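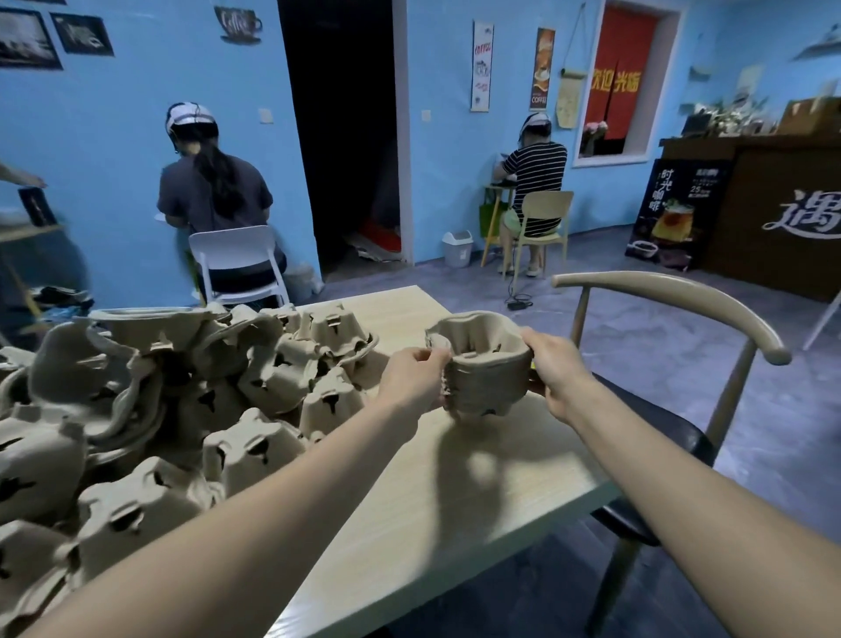
Tunthorpe Village Hall Users' Group
Minutes of the March meeting, held in the small room at 7.30 pm

In the chair: Nanna Sveinbjörnsson

Nanna welcomed everybody and thanked them for turning out on such a filthy evening, and a particular welcome went to the two new faces from the Sheehan Lane allotments, who had brought a very good ginger cake with them. Apologies had come in from the bell ringers and the toddler group.

1. Minutes of the last meeting
Agreed, with one small change. The broken window catch is in the ladies', where it has been for years, and the kitchen one is perfectly all right.

2. Heating
This took up most of the first hour, as it tends to. Hiltison have been out to look at the boiler and would like £400 to replace the pump and the timer together. There was a long and good-natured talk about whether the timer could be left until autumn (the yoga class felt strongly that it could not, having arrived to a stone cold hall on more than one morning). In the end it was agreed to have both done at once. Nanna will ring Hiltison and ask if they can come in the Easter break, when the hall is quieter.

3. Craft table
The clay and paper group gave a cheerful report and said how much they like the lighter tables. They asked for a shelf in the back cupboard where unfired pots can stand without being knocked, and everyone was happy with this, provided the badminton nets go somewhere sensible.
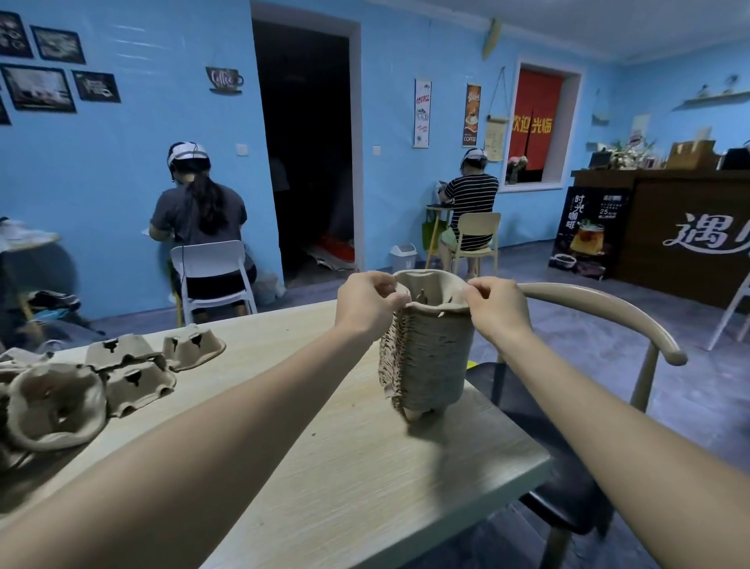
Coil pot at the craft table, with smaller clay pieces to the left.

4. Spring fair
Stalls are filling up nicely and 5 are still free, so please do mention it to friends and neighbours. Last year's fair made £188 after costs and it would be lovely to beat it. The plant stall will go by the front door again, where people can't help walking into it. Oltix have offered to lend the gazebo on the same terms as before, which means we fetch it ourselves and bring it back dry.

Teas were talked over at some length. It was felt that carrying hot drinks out to the field one at a time had been hard on the helpers, and cup carriers will be used this year. Could anyone with clean ones at home please leave them in the kitchen, stacked if at all possible.

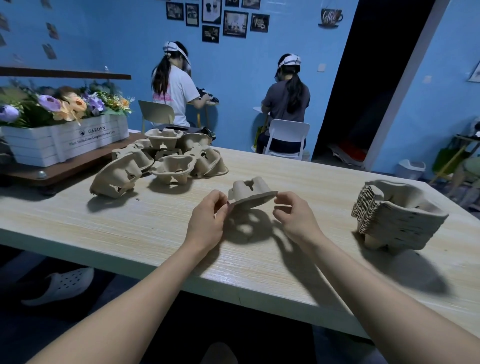 Pulp cup carriers, some stacked and some in a loose pile.

5. Car park
The puddle by the gate is back. Gravel was suggested, and so was a drain, and we shall come back to both when the ground has dried out a bit.

6. Any other business
A blue casserole dish with a lid has been in the kitchen since the harvest supper and would like to go home. The piano tuner is due at the end of the month, so please keep the top of the piano clear.

The meeting closed at 9.10 pm, and the next will be in May, same room, same time.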